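May 12, 2022
By the Facilities Desk, Tamby Property Services
Print this page | E-mail this page

Walk-through checklist: Carrillo Street storage building

The building is 1,614 square feet on one level, with 2 exterior doors and 6 extinguishers. The last full inspection was in February. Comments follow each item. Items marked OPEN go on the next work order.

EXITS AND DOORS
Front door opens fully from inside without a key: OK
Rear door opens fully from inside without a key: OPEN
Comment: Latch sticks and needs a hard push. Lurkasis adjusted the strike plate in February and it has drifted again. Ask for a new plate this time.
Exit signs lit on both doors: OK
Path to rear door at least three feet wide: OK
Comment: Clear on the day. Flattened cardboard tends to end up here, so check it weekly.

FIRE EQUIPMENT
Extinguishers hung and tagged: OPEN
Comment: Two tags are past date, the one by the sink and the one by the electrical panel. Both gauges read in the green. Mornetti has the service contract.
Smoke alarms tested: OK
Sprinkler heads clear by 18 inches: OPEN
Comment: Boxes on the top shelf of row C are too high. Move them down one shelf.

ELECTRICAL
Panel door closes and space in front is clear: OK
Breakers labeled: OK
Comment: Labels are in pencil and getting faint. Redo in marker when convenient.
Extension cords used as permanent wiring: OPEN
Comment: The dehumidifier is still on an orange cord. It needs its own outlet. Carried over from February.
Test buttons on sink outlets: OK

FLOORS AND SHELVING
Floor dry and free of trip hazards: OK
Shelving anchored to wall: OK
Comment: Row A anchors were tight. Row D has one missing bolt at the bottom, replaced during the walk-through.
Load signs posted: OPEN
Comment: Missing on rows B and D. Spare signs are in the office drawer.
Ladder feet and rungs sound: OK

FIRST AID
Kit stocked: OPEN
Comment: Out of large bandages and eyewash. The old eyewash bottle was expired and has been thrown out.
Emergency numbers posted by phone: OK

Send corrections to the desk before the work order goes out, and keep a signed copy in the binder by the front door.
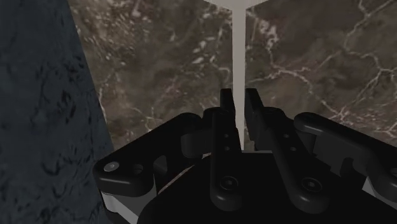

The binder also holds the February sheet. Leave it in place until the extension cord and rear latch items are closed, then file both sheets together.

Contact Tamby Property Services | Copyright 2022 | Back to top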